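Household Tips: Can a Machine Do It Yet?

Every few months a reader writes in to ask whether to hold off on learning to fold a fitted sheet, seeing that a machine will be doing it by December. Learn to fold the sheet. In the meantime, a few notes on which chores you can hand over and how to get the house ready.

Floors. Yes, mostly. Pick up socks, cords and anything with fringe first. My vacuum has a feud with the bath mat, so the mat now spends Saturdays over the tub.

Dishes. The dishwasher has been a robot for decades and gets no credit. It still wants you to scrape the plates and face them toward the spray. Loading is the part people want automated, and that's the hard part. Bit-na Lim wrote to say she was quoted 14 weeks' wait and a deposit of $600 for a countertop helper called the Casov. A drying rack costs $30.
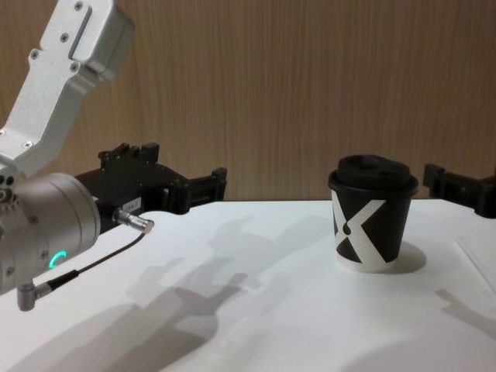
Clearing up after company is where I'd welcome the help, and it's a good test of how far along things are. A takeout cup with the lid still on is about as kind a job as you could set: upright, wider at the top, nothing next to it to knock over. Two grippers and a bare white table seem like generous terms too. My coffee table offers a half-full mug, a remote, a candle and the cat. If you want a machine to clear a surface someday, start by owning less that sits on it. Works for guests as well.

Laundry. Washing and drying, yes. Folding, no. Sort your socks into a mesh bag before the wash and you'll skip the worst of it.

Workshop. Sweep toward the door, then vacuum. Keep a robot vacuum away from screws and wood shavings; mine ate a washer and sounded like a maraca until I got it out with tweezers.

Windows. The suction-cup kind will do a big flat pane. Corners are yours. Old T-shirt, splash of vinegar in warm water, wipe top to bottom.

Next time: getting candle wax out of a tablecloth, by hand.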